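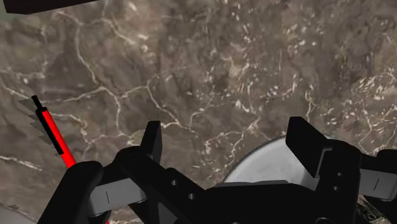 *Pale veins on a brown, marble-like tabletop, with a slender red cylinder at left.*

**Siregar shows first watch campaign under new creative lead**

2025-08-24

The watch and jewelry house Siregar has released its first campaign since Kurniawati Govindasamy became creative lead in December. The short film is called "Nesham" and it presents a collection of the same name, with slim steel watches and two heavy bracelets in brushed silver.

The film lasts 83 seconds and has no spoken words. Dancer Deok-su Pyo walks through a closed ferry terminal at night, stops to fix the clasp of his watch, and then begins to dance alone between the ticket windows. The music is a slow piano piece by Vsevolod Hutsuliak, who wrote it for the campaign and also plays it.

Director Adi Nugroho shot the film over three nights in the port of Kadik. "We had the terminal only after the last boat, so everybody was tired, and I think this helped the mood," he said.

Govindasamy came to Siregar from the leather goods label Brerkness, where she was responsible for accessories. She said that she wanted the watches to look like something a person wears every day and forgets to take off.

The steel watches will be made in a first series of 2736 pieces, each with a number on the case back. The bracelets are produced to order. A second film, with photographs by Rizal Nasution, is planned for the winter season. Siregar has not yet announced who will appear in it.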